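Kitchen > Table linen > Getting stains out

How to get stains out of a printed tablecloth (and which tricks to ignore)

1,215 shares | 60 comments

Most stain advice is passed along by people who have never tried it. I have ruined enough cloths following tips of that sort to be wary of any page that promises one magic paste for everything, so treat this one with the same suspicion. What follows is what has worked for me on ordinary printed cloths, the sort with flowers or borders, and a few popular tricks I would leave alone.

Before you put anything on it

Find the care label. If there isn't one, and on older cloths there often isn't, test the dye first. Wet a corner of the hem on the wrong side, press it hard with a white tissue and count slowly to 60. Then do it again with a drop of whatever you plan to use. If colour comes off on the tissue either time, stop. You can still wash the cloth gently in cold water by itself, but forget about soaking.

Reds are the ones I trust least. I have had a border in dull brown survive years of hot washes on the same cloth where the red went pink by the second summer. People say vinegar or salt in the water will "set" a modern printed dye. I have tried both and could see no difference at all, apart from the smell.

Check for a wipe-clean coating too. If water sits on top in beads, the cloth is coated and most of what follows doesn't apply. Wipe it with a soft cloth and a little washing-up liquid, and keep it away from the iron.

Tea and coffee

Blot, don't rub. Hold the back of the stain under a cold tap so the water pushes the tea out the way it came in. Work in a little liquid detergent with your fingers, leave it for ten minutes, rinse, and look at it in daylight before you decide you've won. Old tea needs longer. An overnight soak in cool water with an oxygen-type powder is the best I've found, provided the dye test went well.

I bought a tub of Plutis for this after seeing it praised everywhere. It was fine. So was the cheap one from the market in Stodgate at less than half the price, and I couldn't tell the two rinsed patches apart.

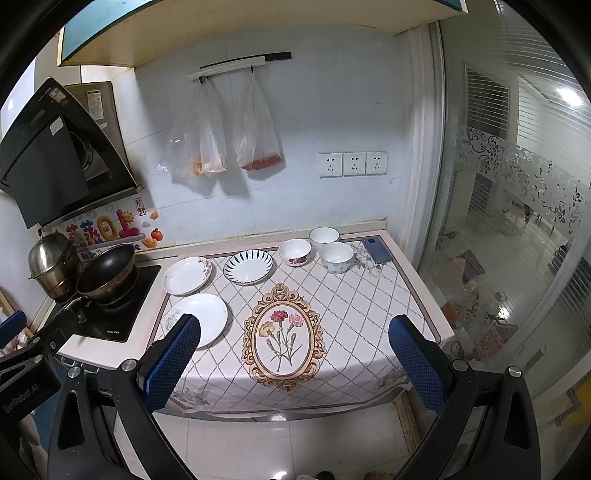 Carnations in an oval border: test the red first.

Grease, butter and gravy

Cold water does nothing for grease, so go straight to washing-up liquid. One drop, neat, on the dry cloth. Rub it in from the back with a thumb, wait a quarter of an hour, then rinse as warm as the label allows. Gravy is a nuisance as it often has fat and colour together. Do the fat first and treat whatever is left as you would tea.

Talcum powder and cornflour are often suggested. They will lift a fresh blob of oil if you leave them on long enough, but you still have to wash the cloth afterwards, and you now have powder on the floor as well.

Red wine and berries

White wine on red wine is a waste of a drink. It dilutes the stain, and cold water does that for nothing. Soda water is the same trick with bubbles in it. Blot with a dry towel, flush with cold water, then detergent, then the oxygen powder if you need it. Pouring boiling water from a height does shift fruit juice on plain white cotton, and my mother swore by it, but I wouldn't risk it on a print and I certainly wouldn't risk it near my feet.

Candle wax

Scrape off what you can with the back of a knife once the wax is hard. Put brown paper above and below and press with a warm iron, moving to clean paper as each bit fills. Coloured wax leaves a mark more often than the tips pages admit. I have had one green ring since June and have stopped pretending it will go.

Drying

Keep a stained cloth out of the tumble dryer until you are sure the mark has gone. Heat can fix it for good. Dry it in the shade if the print is bright, and iron it on the wrong side while it's slightly damp.

If the packet says it removes 100 per cent of stains, read the small print on the back. Mine had a list of exceptions longer than the instructions, and tea was on it.

7 comments awaiting approval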